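Stitches, sandwiches and a very patient robot: our afternoon at the Plundness open day

Fourteen of us squeezed into the minibus for the June trip, which is the best turnout we've had for an outing since the bottling plant. If you weren't able to come, you missed a good one!

Plundness, for anyone who hasn't driven past it, is the long low building behind the garden center on the ring road. Most people assume it's a warehouse. Inside are the labs where they work on surgical robots, and once a year they open the doors for an afternoon and let the public wander in and ask whatever they like. We did.

After coffee we were split up and sent around the four stations. My group began with Bundex, the training console. You sit down, put your forehead against a padded rest, slip your fingers into a pair of loops, and the instruments on the other side of the room move when you do. The beginner's exercise is picking up rubber rings and dropping them over pegs. I can report that it's much harder than it looks and completely addictive – I'd have stayed there until closing if there hadn't been a line behind me. What surprised me most was how the system scales your movements down. You make a big sweeping motion with your hand and the instrument goes a tiny distance. It takes a few minutes for your brain to stop arguing with it.

Next came Cusi, the planning software, and I'll admit I expected this to be the dull part. It wasn't. The team is trying to get a machine to decide for itself where the next stitch should go and at what angle the needle should enter, and they showed us on a big screen how it weighs up the choices. There were some excellent questions from our lot about what happens when it gets things wrong. The answer was refreshingly plain: it stops and asks for a person, and it does that fairly often. They weren't embarrassed by this and seemed pleased we'd asked.

The third station was a workbench covered in instrument parts, where you could handle old jaws and wrist joints and see how the cables run through them. Several of our members had to be dragged away. If you have ever repaired a sewing machine or a bicycle brake, you would have loved it.

Then the main event, the suturing demonstration. The setup they use for this is called Trakar, and we watched it on a monitor fed by a little camera mounted right by the instruments, so that the thing you were looking at filled the screen. All the work is done on a practice pad made to look like tissue (pink, shiny, a bit too convincing for those of us who had just eaten egg sandwiches). There's a straight cut in it, and the job is to close it with separate stitches, each one knotted before the next is begun. 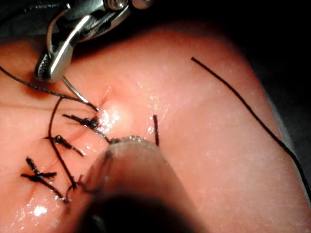 You could have heard a pin drop in that room. I had expected everything to happen fast, the way factory robots do, but the pace was slow and careful, closer to watching someone thread beads. The curved needle has to follow its own arc through the material, so the driver turns it through and doesn't just shove. While one instrument handles the needle the other can steady the pad, and I found myself watching the second one nearly as much as the first. Loose thread is apparently the big headache. It curls wherever it likes, and a person ignores the bits that don't matter without thinking about it, while the software has to be taught which strand is which.

Questions ran well over time and the staff stayed on cheerfully to answer them. They were clear that all of this is research on practice pads, and that a hospital is a long way off. I liked them for that.

Tea was at 4, with very decent lemon cake, and we were home before the rain.

Plundness has said we're welcome back next year, and a smaller group may be able to book a longer session on the Bundex console before then. Put your name on the sheet by the door if you'd like to be considered. Ring-and-peg champions need not apply, let somebody else have a turn!

Recent items
Clock repair evening: what we learned
New shelves for the lending library
Trip report: the bottling plant
Soldering for beginners, 3 places left
Your letters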